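4.2. Effet de la règle d'arrondi sur l'épargne mensuelle

Le second volet de l'analyse porte sur les 437 comptes de l'échantillon Pemora pour lesquels l'historique des transactions par carte est complet sur toute la période d'observation. Pour chacun, nous disposons du montant, de l'horodatage et du code de catégorie marchande de chaque achat, ainsi que des virements automatiques vers le compte d'épargne associé. Les comptes dont le solde d'épargne dépassait 2000 euros à l'entrée dans le panel ont été exclus, conformément au protocole décrit par Sabbagh et Hsueh dans la première partie de cette étude.

La variable dépendante est le taux d'épargne net, défini comme la somme des versements automatiques diminuée des retraits effectués dans les 20 jours suivants, rapportée au revenu mensuel crédité. Cette définition est plus stricte que celle retenue par Sikder, où seuls les versements bruts sont comptabilisés. Elle évite d'attribuer à l'automatisation une épargne que l'utilisateur récupère aussitôt - comportement fréquent chez les titulaires dont le solde courant devient négatif en fin de mois.

Le modèle comporte des effets fixes individuels et mensuels. Les erreurs types sont regroupées au niveau du compte. Le coefficient associé à l'activation de l'arrondi est positif et significatif au seuil usuel, mais il diminue nettement lorsque l'on contrôle le nombre d'achats de faible montant. Les dépenses alimentaires hors domicile et les produits de grignotage (figure 4) relèvent de cette classe : leur prix unitaire est bas et chaque passage en caisse déclenche un versement. L'effet mesuré dépend donc en partie de la fréquence d'achat, indépendamment de toute modification du budget.

Une estimation séparée sur les utilisateurs de Hindov, dont l'application plafonne les versements quotidiens, donne un coefficient de même signe et d'amplitude moindre. Les données de Brukidus ne permettent pas de reproduire ce test, les retraits y étant agrégés par trimestre.
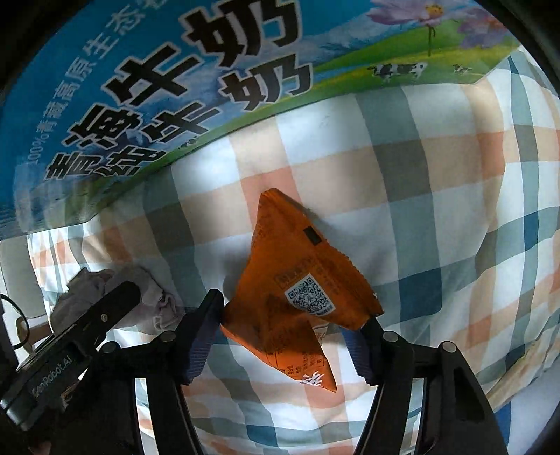 Figure 4. Produit de grignotage en sachet.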